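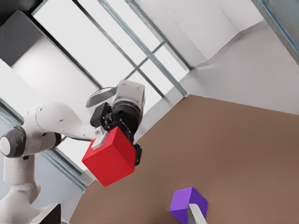 Gijs Van Leeuwen wrote to me that a wrestling dataset without weigh-in numbers is only half a dataset, and he'd like the real weights please, to the tenth of a pound. Sorry Gijs! The weights stay out. A lot of these kids are fifteen, and the class they wrestled in is all you get.

Radville Duals Results

So this is my big pile of high school wrestling results from the Radville Duals, typed up from the paper bout sheets (and a few very faded programs). I started it because I wanted to settle an argument with Lorena Ibarra over who had the most pins for Strachan, and then I kept going. She was right, by the way.

What's in it

One row per bout, 97 duals in all, as a plain CSV. The columns:

- dual_id: my own numbering, don't read anything into it
- class: weight class in pounds, as printed on the sheet
- winner, loser: school only, no wrestler names in the public file
- result: dec, major, tech, fall, forfeit
- time: only filled in for falls and techs, minutes and seconds

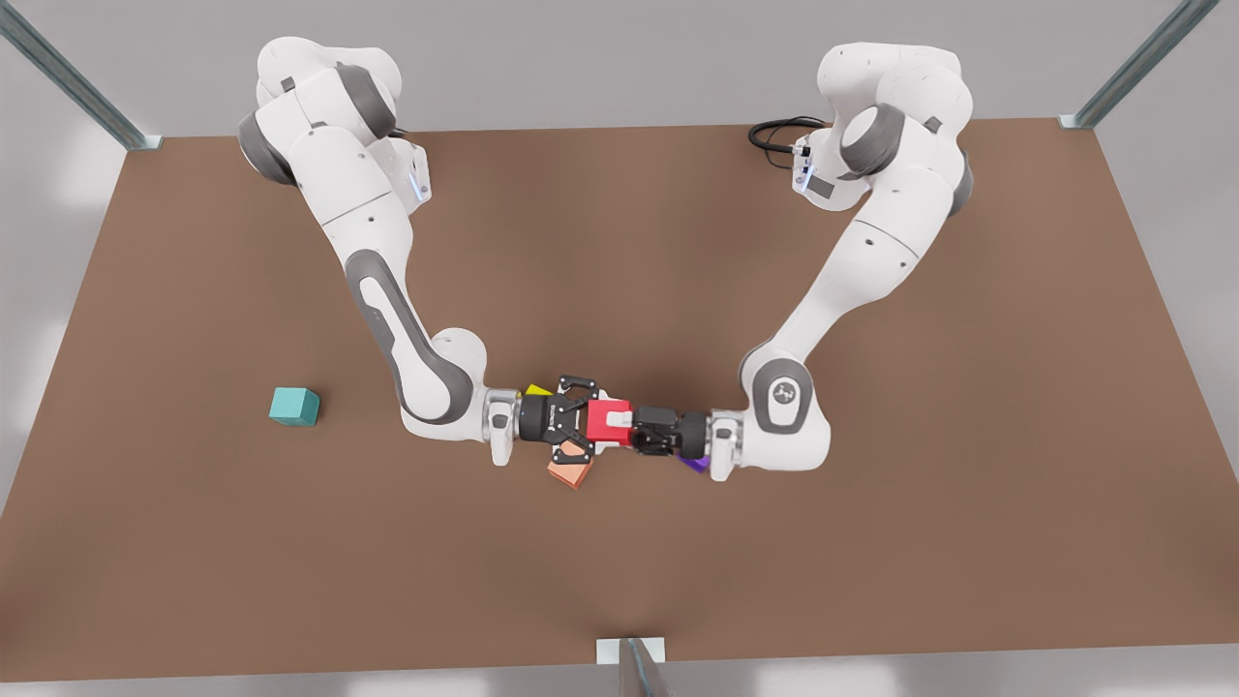 Known problems

Trostulton merged with Dremuvwood partway through the run, and the sheets go on using both names for a while afterward. I left them as written. If you want one team, combine them yourself, but watch out for the 4 duals where they're listed against each other (those are real, from before the merger).

Forfeits are messy. Some scorekeepers wrote FF, some left the line blank, and one drew a little sad face. Blank lines are marked "unknown" unless the team score made it obvious. There are 30 unknowns left, and I'd love help with them.

Stepan Horobets checked the team totals against the running scores and found two duals that don't add up.
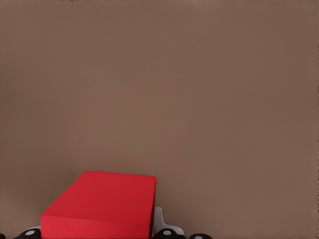
Both are off by a single point, and my bet is a team point deduction that never got its own line. They're flagged in the notes column, with the printed score kept as is.

Fixes and questions

Open an issue with the dual_id and tell me where your correction comes from. A scan of a program is great, and a newspaper clipping is fine too! Daryna Moroz is going through her box of old programs in August, so expect a bigger update after that.

Use the data for whatever you like, just mention where you got it.

Last updated February 12, 2024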